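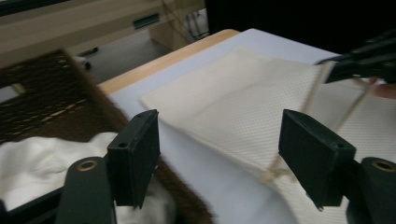 Category: Laundry handling / Soft goods
Ticket 287
Status: Open (reopened twice)
Site: Lusdale
Opened by: Nahom Yimer

Summary: Drawstring bag task still not ready to run without a person at the table.

9:40 am. Reopening. The last note on this ticket says "resolved by wider finger opening." I went back through the runs and I don't agree. A wider opening helps with getting hold of the cloth. The cord is a separate problem and the fix doesn't touch it.

What we're asking for is simple enough to say: pinch the edge of the cream bag, keep the drawstring taut, get the knot out of the way, leave the basket alone. With a person's hand right next to the second gripper I don't see how anyone can call that automated.

10:15 am. Reply from Trornon support: please retrain with 100 more demonstrations. We were told the same thing at 70. I'd like to know what number they have in mind before we do it again. 3000?

11:30 am. Things I have ruled out:
Table height. Same setting as the towel task, and towels go fine.
Finger pads. Swapped in August, no change.
Fabric. The textured weave is easier to pinch than the plain cotton.

Not ruled out: the cord. When it bunches up on top of the fabric, the planner seems to treat cord and cloth as one thing. My guess only, the logs don't say.

1:50 pm. El Sherbiny asked if we can list this as working for the Trikimton visit. My answer is no. We can show flat folding. A laundry bag with a string in it is a chore my nephew does while watching TV, and we are not there yet.

2:20 pm. Next steps: score cord and cloth separately, and log every time a hand comes in to help. Please don't close this ticket on a demo. I'll close it when the assist column stays blank for a full shift.

Priority changed from Low to Medium.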